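Two Hundred Doors

By the time Zoi Vlachopoulos reached the Escombe building on her first morning, the good chair was gone and the microwave had already been opened 3 times by people who were better at it than she was.

"You'll catch up," said Xenos, handing her the controls. "Everybody's first ten are terrible. Mine looked like I was trying to arrest it."

The job was simple to say out loud. Plornevo wanted 200 clean examples of a robot arm opening a microwave door, and a person had to guide the arm through every single one so the learning system would have something to learn from. Zoi had told her mother it was a bit like teaching a kid to tie shoes, if the kid had no eyes in its fingers and remembered absolutely everything you did, including the sneeze.

She loved it from the first minute. She hadn't expected to! She had driven a forklift for 4 years at Prelero, and she thought she knew what it was to move a thing by moving something else. But a forklift goes where you send it. The arm went where she meant, or very nearly, and the gap between those two was the most interesting place she had ever spent a morning.

Her first try missed the door. Her second pushed the whole oven back toward the curtain, and Xenos walked over without a word and slid it home again. On the third she got hold of the edge, pulled, lost it, and heard the door click shut as politely as a librarian.

"Do I throw that one out?" she asked.

"Mark it failed and keep it. Failed is useful. Just don't call it a success to be nice to yourself."

So she marked it failed, and the next one, and the one after that. Then, a little before lunch, she stopped thinking about the controls and thought about the door instead — how her own hand did it at home, half asleep, with a mug in the other one. She never grabbed. She hooked a finger and leaned.

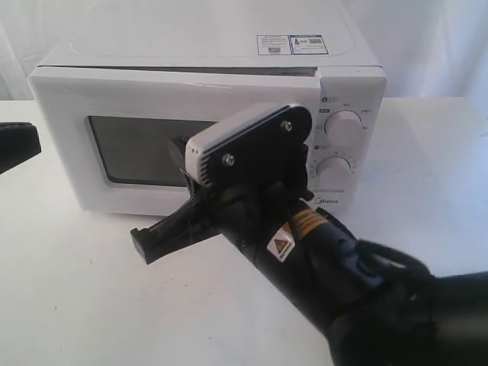 She brought the arm in lower and slower, let it settle, and leaned. The door came open in one long easy swing. Zoi yelled so loudly that somebody in the hallway asked if everything was all right.

"Again," said Xenos, grinning. "But different."

That was the part she hadn't understood until then. If she did it the same way every time, the system would learn one way, and the first time somebody set the oven down a little crooked it would be lost. So she came at it from the left, and from higher up. She started with the arm pulled far back, and then so close there was hardly room to move. Xenos turned the oven a few degrees between tries and wouldn't tell her which direction. She did one with a pause in the middle, as if she'd forgotten what she came for, and then a second one to show how a person remembers.

By the middle of the afternoon she had names for them. The Butler. The Burglar. The Aunt at Thanksgiving, which went in with great confidence and needed two attempts. She wrote the names in the notes column and then went back and deleted them, and then put the Butler back, because it really was a beautiful one.

"Does it know?" she asked, while Xenos was saving the session. "When it runs by itself, later on. Will it look like me?"

Xenos thought about it for longer than she'd expected. "There's a drawer one we trained in April," he said. "Whenever it finished, it gave the handle a little tap. It wasn't in the instructions. I watched it for a week before I caught myself doing the same thing in my kitchen."

Zoi looked over at the oven, and at the arm waiting in front of it. Somewhere in there, or in whatever the day's files turned into, would be her mug and her sleepy finger and that long easy lean. She felt enormously proud and slightly shy, the way you do when you hear your own voice on a recording and it sounds like your sister.

"How many have I got?" she said.

He told her. It wasn't close to 200.

"Good," said Zoi, and sat back down, and reached for the controls.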